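Enton is hiring, 2 people, grasp planning + perception software

Share 2 | Comments 98

Small team, real hardware, too many branches. Need C++ or Python, and you should of debugged a planner before. Cables are our current headache.
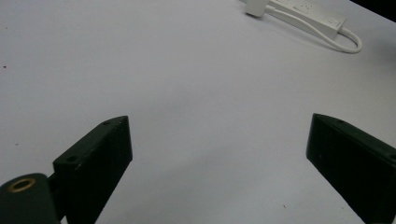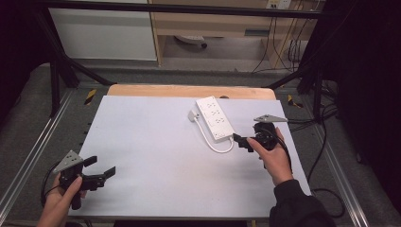 Power strip task, grippers open.

You'd own the contact planner and teh replay tool. Ticket 1379 is waiting for you, sorry. ROS nice, not required. Start asap, on site, some remote ok.

CV plus one repo link to Itsuki Maruyama by 31 Dec 2019. Code questions, ask Hưng Lã.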